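Meltov top-load water dispenser: six weeks in an upstairs workroom
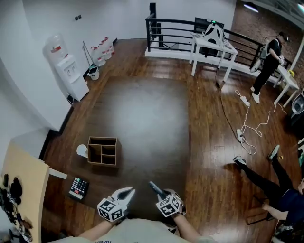
I didn't want a water dispenser. We have a tap downstairs and it has always worked. But Izzati Ngui does the ordering for our floor, she'd had enough of the stairs, and in August the Meltov arrived. White, takes a jug on top, plugs into the wall. I was asked to write it up for the building newsletter and I'm posting the longer version here.

We paid 478 for it, with delivery on top. For that I expected a drip tray that stays where you put it. Ours slides out if you brush it with a knee, and when it goes it takes whatever is in it along. The mop lives up here now, leaning on the wall by the dispenser, and there's a small bucket next to it. Before the Meltov we kept the mop in the closet on the landing.

The brochure says "whisper quiet." In a room with a bare wooden floor, it isn't. There's a hum, then a click, then a gulp from the jug when somebody draws a cup. You do stop hearing the hum after a week or two. The gulp still makes me look up.

Changing the jug is the part I'd think hardest about before buying. You lift a full one to chest height, tip it over and hope. Elmarie Mokgethi can do it without spilling. I can't, and I've tried it both fast and slow. If your people have bad backs, look at a bottom-loading model. Grabner makes one that a friend's office has had for years, and it costs more, but you roll the jug in at floor level.

Paper cups are a separate complaint. The small ones are gone in two swallows, so people refill, or put them down and forget them. I find them on tables, on the floor, beside boxes. Buy mugs. I've said this to everyone.

Where you stand it matters more than the manual admits. Ours is against the wall near the outlet, well away from the tables with the electronics on them, and I wouldn't have it any closer. The cord is dark and shows up against a white wall, if that bothers you. It bothers Qistina Kwok.

Now the good side, such as it is. The water tastes of nothing. It gets cold in 22 minutes from switching on, which I timed because the box promised 15 and I didn't believe it. The white casing wipes clean with a damp cloth. Nothing has broken.

Would I buy it again? At 478, no. Secondhand, with a tray that fits, maybe. Izzati says she'd buy two.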